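Print this page | E-mail to a friend

Hi, and welcome to Arneck Careers! I started this little jobs board at my kitchen table because I was fed up with ads that never mention the pay or the closing date. We now list around 3000 jobs a year – teaching, labour hire, council, trades, you name it.

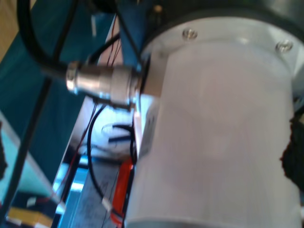

Page last updated: December

There are 2 of us in the office, and we read every ad before it goes up. Employers pay $33 for 30 days, and job seekers never pay a cent. If you've spotted a listing that's already been filled, flick me a note and I'll take it down – usually before lunch.

4 shares | 0 comments

Contact us | © Arneck Careers | Back to top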